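Room 408, handout for 21/07/2025
Instructor: Adaeze Obi

# Reading a Tabletop: Packaging and Everyday Textiles

Welcome back! Today we leave the slides alone and look at an ordinary table of shopping, snacks and cloth. I love this session, and I hope you'll see why by the end of it.

## Part 1: Carriers and covers

Start with the two bags at the back. Both carry a brand, yet they behave so differently. The MINISO bag is thin white plastic, and it crumples and lets some light through. The red paper one keeps its shape, and its white handles stand up by themselves. Then go to the fabrics: quilted stripes, a purple towel, a folded grid cloth with a big tan star (my favorite!). 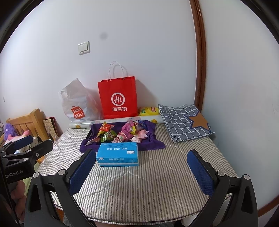 ## Part 2: Small wrappers, big voices

Snack packets have so little room and they use every bit of it. Look at how lettering, food pictures and characters share the space, and compare the pink Lotso wrapper with the yellow bag of crunchy puffs. Which one speaks to you first, the words or the picture?

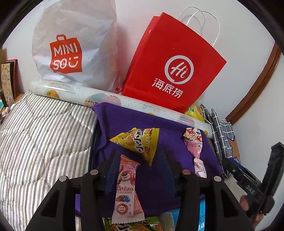 *Fig. 2. Snack packets on the purple towel, with the fruit-patterned roll behind.*

## For next time

- Read Stanciu, "Soft Goods at Home," to page 224.
- Bring 2 wrappers from your own kitchen, washed if they're sticky.
- Write one paragraph on each. Sketches are very welcome!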